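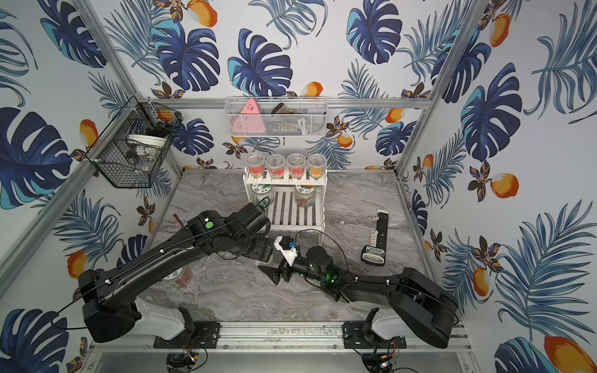
Tu devrais mettre les gobelets en bas et une plante en haut, sinon ça fait buvette, m'a écrit une lectrice sous le billet précédent. Et elle ajoute que les mangues sur les murs plus les fruits sur les gobelets, ça fait beaucoup de fruits. Bon. Je réponds ici, la réponse en commentaire devenait trop longue et le site me coupe à 3000 signes.

accueil maison cuisine petits espaces à propos contact

Donc. Les gobelets restent en haut. J'ai essayé en bas, vite fait hier soir, et on ne les voit plus. Des gobelets transparents avec du rouge et de l'orange dedans, ça se met là où il y a du fond clair derrière, pas dans l'ombre d'une tablette. Sur la tablette du haut ils prennent le blanc du papier peint et c'est tout ce que je leur demande. Une plante, non. Avec des monsteras de cette taille sur les murs, mettre une vraie plante devant, pauvre plante.

Le papier peint, puisqu'on me le redemande : c'est le motif Flarthorpe, version bleu foncé et turquoise. Il existe aussi en vert, que j'avais commandé d'abord, en novembre, et renvoyé. Le vert sur fond blanc je trouvais ça salle d'attente. Le bleu est moins réaliste et du coup on s'en lasse moins, enfin pour l'instant. Il y a les grandes feuilles, les palmes plumeuses, des petites fleurs brun doré qu'on ne remarque pas tout de suite, et les fruits orange et blanc. Moi je dis mangues. À la maison on m'a soutenu que c'étaient des pêches, discussion sans fin, je passe.

Pour la pose : commencer par le fond, toujours. Puis les côtés. J'ai fait l'inverse au premier essai et le raccord tombait pile au milieu du fond, une feuille avec deux moitiés qui ne se connaissent pas. Colle Ondton en pot de 400 g, il m'en reste. Ne pas détremper. Lisser avec un chiffon sec et pas avec une carte de fidélité comme je l'ai fait, ça marque, surtout sur le blanc. Couper au cutter neuf, vraiment neuf, changer de lame avant qu'elle accroche.

Le sol maintenant. Effet marbre gris, avec de grosses veines blanches et anthracite qui tournent. Là j'ai hésité longtemps. Motif en bas, motif sur les murs, tout le monde vous dira que ça se fait pas. J'avais prévu un gris uni. Et puis le gris uni était en rupture et j'en avais marre d'attendre, voila. Finalement le gris calme le bleu, les deux dessins ne se battent pas tellement parce que l'un est net et l'autre tout flou. Un marbre à petites veines noires bien sèches, je ne le tenterais pas. Et pour le ménage c'est parfait, on ne voit pas une miette. (C'est aussi un problème.)

L'étagère : modèle Matei, blanche, à lattes, deux niveaux. Payée 447 couronnes pendant les vacances, oui je l'ai rapportée en bagage, non je ne recommande pas. Elle existe aussi chez Skonditz en plus large, 671 couronnes au même endroit, mais trop large pour un petit coin, elle aurait mangé tout le fond. Les lattes, avantage : c'est léger à l'œil. Inconvénient : tout ce qui a un petit pied bascule. Les gobelets ça va, leur fond est assez large. Les coquetiers, catastrophe. Les petites bougies pareil. Si vous voulez poser du petit, mettez un plateau dessus mais alors à quoi bon les lattes.

Nettoyage des lattes, on m'a posé la question deux fois. Chiffon humide enroulé autour d'une spatule, on passe entre, on essuie. Pas d'éponge, ça laisse des bouts.

Sur le côté buvette. Je l'assume un peu. J'aime bien les étiquettes rouge et orange avec le fruit dessus, ça répond aux fruits du mur, et si un jour je me lasse je change les gobelets, c'est quand même plus rapide que de changer le mur. J'ai essayé avec des pots blancs tout simples : propre, triste. Avec des bocaux en verre : trop lourd, on ne voyait que les couvercles. Alignés ou en quinconce, j'ai fait les deux aussi. Alignés. En quinconce on dirait que quelqu'un s'est servi et a mal remis.

Petit truc pour l'alignement, tourner toutes les étiquettes vers l'avant d'abord, et seulement après rapprocher les gobelets. Dans l'autre sens on les pousse en tournant et on recommence.

Ce que je referais autrement : les angles. Je voulais faire passer le papier d'un seul tenant d'un mur à l'autre et dans l'angle il fait une bulle si on n'appuie pas assez. Mieux vaut couper à l'angle avec un léger recouvrement, un ou deux millimètres. Et j'acheterais un rouleau de plus, il ne m'en reste pas pour réparer, et les bains changent d'un lot à l'autre, le turquoise surtout.

Pour la lectrice à la plante : si vous tentez chez vous, prenez quelque chose à toutes petites feuilles, et montrez-moi, je veux bien avoir tort. La tablette du bas, avec ses deux bocaux, je n'ai toujours pas tranché. Des torchons pliés à la place peut-être, unis, blancs ou bleu marine. Ou rien.

Je file, j'ai la colle à rendre à la voisine et un gâteau au four.

Publié en juillet 2024

À lire aussi
Papier peint vert ou bleu, j'ai renvoyé le vert
Effet marbre au sol : mes hésitations
Ranger des torchons dans 20 centimètres
Les bocaux, j'arrête
Étiquettes qui se décollent, deux solutions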